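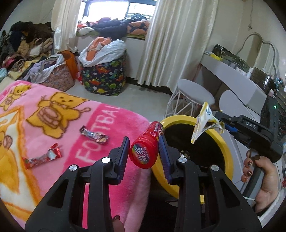
A red candy container, a pink fleece blanket and a bin with a yellow rim.

Print this article | E-mail to a friend

Mieczysław Kołodziej charges $104 for an evening class on getting rid of things. He has taught it in Trurnside for six years, and when we met in October, in the back of the Malinowski bakery, he had brought a folder of thank-you letters.

I told him I'd rather talk about the people who don't write letters.

"Sure," he said. "Some of them go home and do nothing. I had 23 in the last class. I couldn't tell you what happened to most of them."

That was more than I expected, and he took some of it back right away. The class works, he said, if you do the homework. I have heard the same about diets. The homework is to fill one bag a day for 40 days. I asked where the number 40 came from.

"It's longer than a month," he said. "People can fake a month."

So there's no study? "No. I used to manage a furniture warehouse. I know what people buy and I know what they bring back. That's my study."
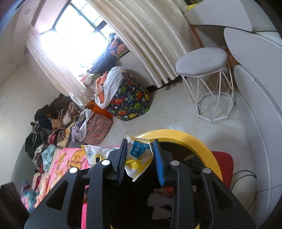 He's more convincing on bedrooms. His view is that they fill up because guests don't see them, and that a bed is the biggest table in most apartments. Clean laundry lands there, and the mail, and whatever came home in a shopping bag. At night it all moves to a chair, and in the morning it goes back. "You've handled it twice and it's still there," he said. I do this myself, so I let it go by.

What I didn't let go by was the claim on his flyer that a clear room adds an hour of sleep. He looked at the flyer for a while.

"My nephew wrote that," he said. "I sleep better. I can't promise you an hour."

It was still on the flyer when I walked past the Misuvbridge library last week.

He also sells a set of storage boxes, which seems an odd thing to sell to people who own too much. He says he has sold about 200 sets and that nobody is pushed to buy one. The order form is on page two of the handout.

A second class opens in Sondalbridge this winter. I asked if he would give refunds to anyone who quit before day 40. He said he would think about it.

Print this article | E-mail to a friend

READER COMMENTS (3)

dotty_m: Took the class. Got to day 11. The garage looks the same but my closet door closes now.

R. Haskell: $104 to be told to throw stuff out?? My mother did it for free and louder.

trurnside_pat: Bit harsh I thought. He stayed an extra half hour with our group and never brought up the boxes.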